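Play food

Play food is the name given to toy versions of fruit, vegetables, bread, prepared dishes and packaged groceries, made for use in children's games of cooking, shopping and serving. It is usually sold with, or used alongside, toy kitchens and small items of tableware. The term covers both single pieces and boxed sets, and is sometimes extended to empty containers from the household cupboard which have been passed on to children.

Types

Fruit is the most common subject. Bananas, apples and oranges have simple outlines and strong colours, and can be recognised by very young children. Citrus fruit is made either whole or as a slice, in which case the segments are shown as lines spreading from the centre of a flat disc. Bananas may be whole, peeled or partly peeled.

Packaged goods form a second group. Tins, cartons and sauce bottles are copied at full or reduced size, and the label is often the main means of telling one from another. Red for tomato ketchup and yellow for mustard are widely understood, even where the label is plain or missing.

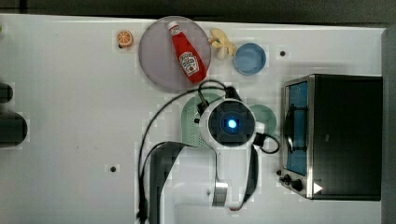
Tableware is the third group and includes plates, bowls, cups and cutlery. Plates for play use generally have a low rim, which helps to keep round pieces from rolling away, while bowls are used for storage as often as for serving. Many households and nurseries mix toy pieces with ordinary tableware, and sets are seldom kept complete for long.

Materials

Older pieces were made of wood, plaster, papier mâché or tin. Moulded plastic later became usual for low-cost sets, and felt and knitted pieces are made at home as well as sold. Wooden fruit may be divided into parts joined by hook-and-loop tape, so that it can be "cut" with a blunt toy knife.

The Nidura collection

The toy library at Nidura, in the Leiva district, holds 2330 pieces of play food and related tableware. It was formed from the stock of the Plimov workshop, which produced painted wooden fruit until it closed in 2000, and from later gifts. The catalogue was revised in March 2018 and arranges the pieces by subject, with material given as a second heading. A selection of 60 pieces is shown in the reading room, and the remainder may be seen by appointment. Loans are limited to 2 boxes for each family.

The library also holds the printed lists of Lurodix, a wholesaler of nursery goods, in which fruit, groceries and tableware were offered separately. The lists for several years are missing.

Care

Plastic pieces can be washed in warm soapy water. Painted wood should be wiped with a damp cloth and dried at once. Hollow pieces and bottles with caps can hold water after washing and are best left open until dry.

See also: Toy kitchen; Dolls' tea set; Toy library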